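Features > Golf > The Club Game

Ninety Holes Before Supper

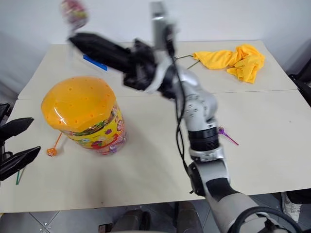 A pink and white lollipop, up by the gripper.

Rosângela Lins plays golf the way my mother shells peas, which is to say quickly and while talking about something else. I met her at Lellard one Sunday in March, on the first tee, and she'd hit before I had my glove on.

I was there for the Bautista, the club's marathon day. You play in pairs, you carry your own bag, and you go round and round until you've finished 90 holes or your legs quit (mine started complaining on hole 31!). It began in 1984 with two members and a bet over a sandwich. Neither of them finished.

Lellard is short and a bit scruffy and I loved it. The greens are slow, the fourth has a ditch I got to know five separate times, and the wind comes straight across from Nitudthorpe with nothing in the way. Rosângela kept hitting this low, ugly punch with a 6-iron that ran forever. I asked her to teach me. "Stop trying to see it fly," she said, and walked off after it.

We finished just before dark, third from last. I'd lost a headcover and most of a toenail, and she wanted to go putt for quarters. She's already put us down for next year, and I still owe her for the sandwiches.

Last updated: Sunday, 4:10 p.m.
200 shares | 14 comments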